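The Bench Next to Mine

Posted 9 Aug 2020

I have worked at Skerken for seven years, most of them at a bench where small things get picked up, turned the right way and set down somewhere else. Last September the company began moving part of that work to robot arms under a plan it calls Flirnport. I want to write about what has changed, because most of what I read on the subject comes from people who sell the arms or from people who have never stood next to one.

The announcement told us that no jobs would be lost. So far that is true. There were 80 of us at the Fadach site when it started and there are 80 now. But a head count says very little about a job. Mine used to be done with my hands. Now a good part of the day goes to setting out parts, watching an arm try to grip them, and writing down what it did.

Gripping is the hard part. A person picks up a slick plastic stick without thinking about it. For the arm, every pick is a question of angle, pressure and where along the length to close the fingers. Much of what we know about that was never written in any work instruction. It was in the hands of the people on the line, and we are now being asked to hand it over.

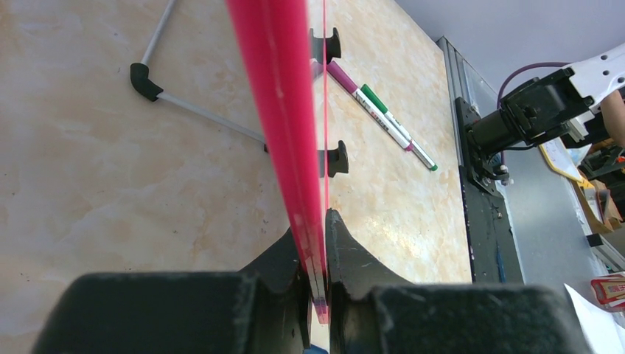
A translucent pink-red rod held near its narrow end by the gripper, with two black holders on the table behind it.

I don't object to handing it over. I object to doing it for free. When the company bought its first pair of arms from Iyamu, it paid for the machines, the software and the training of two engineers. The bench workers who showed the engineers how to hold a part got the same hourly rate as before, and a new line in the job description – "supports automated handling."

There are real gains. My wrists hurt less. One week my log had 1257 picks in it, and I would not want to go back to making all of those myself. The older people on my shift say the same. The trade is that watching is tiring in its own way, and a mistake now feels like yours even when the arm made it.

What I would ask for is simple enough. Pay the new work as skilled work, and put that in writing before the next arms are ordered. Let the people at the bench stop a run without asking a supervisor first. And keep some hand work in the rotation, so that those of us who know how to do it still know in a few years. Management has said it will look at the rotation. It has not yet answered on the pay.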